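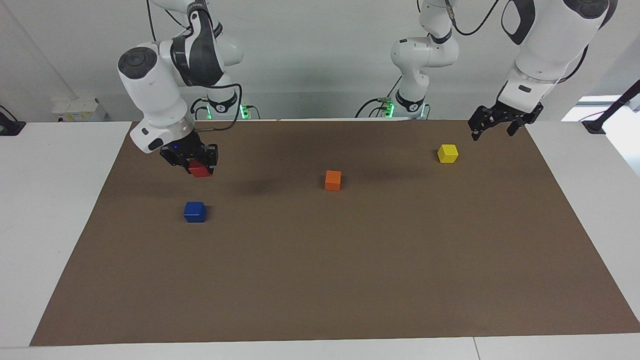 Is it worth going to a savings society's open day if you don't bank with them?

Worth it if you have a question you'd like to put to a human being, and if you don't mind queuing for it. Entry is free and they can't make you open an account.

I went to the Marstead open day on Wed 23 February, a blogger with a notebook and a modest overdraft. The train cost me more than my savings earned last month, a sum I worked out on the train.

Marstead Savings lives in an old corn exchange behind the station. The tour starts in the vault, where they used to keep the money and now keep the Christmas decorations and the minute books. Our guide, Borislav Popescu, read out the first page of the 1950s ledger in the voice of a man who has done it before. A Mrs Agbeko paid in 72 pence's worth of something pre-decimal and took it out again the following Friday. I felt very close to her.

Upstairs there was a talk on regular savers. The headline rate was on the big screen and the conditions were on a small handout, printed in a grey I associate with dentists' letters. You get the full rate for twelve months if you pay in 50 pounds each month and never miss one. Miss one and you drop to the ordinary rate, and they write to tell you so. I asked what happens in month thirteen. The speaker said that was a very good question and moved on to the next slide.

Then the budgeting table, run by the people behind the Vovell app. It sorts your spending into coloured pots. Mine had me down for 84 pounds of "wellbeing", all of it from the chip shop. You can rename the pots, I was told, and I have.

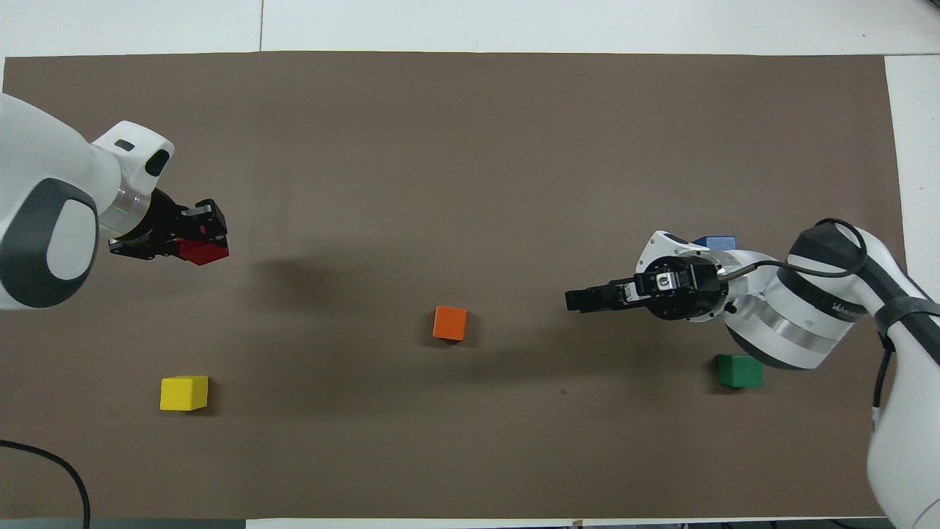
Alžběta Paulík has since written in to say I was unfair about month thirteen. She has had the same account for years, and apparently the money simply rolls into the easy-access one unless you tell them otherwise, and it's on the back of the handout. I have looked at the back of the handout. She is right, and I've corrected my spreadsheet.

Practical bits. Tea is free until three. The mortgage desk had the longest queue and the only comfortable chairs. Bus 603 goes from the stop opposite back to the station, though not very often after five. The next one of these is in April at the Prallach branch, smaller, no vault. I've put my name down, mainly for the scones.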